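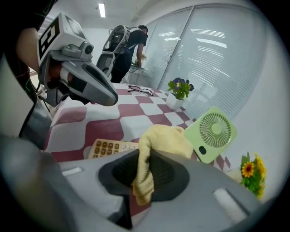 Stisari 2 - self-hosted social server

Runs a private network for up to 200 members on your own hardware. Posts, messages and contact lists stay on the unit - no advertising profile is built. Full export in open formats, 26 language packs. Idle draw is low enough for a home office cupboard.

Search products Go

2 comments

Ilze Ramanauskas: Does export include deleted threads?

Ojārs Jankauskaitė: No, only live ones. Ours took almost 97 minutes.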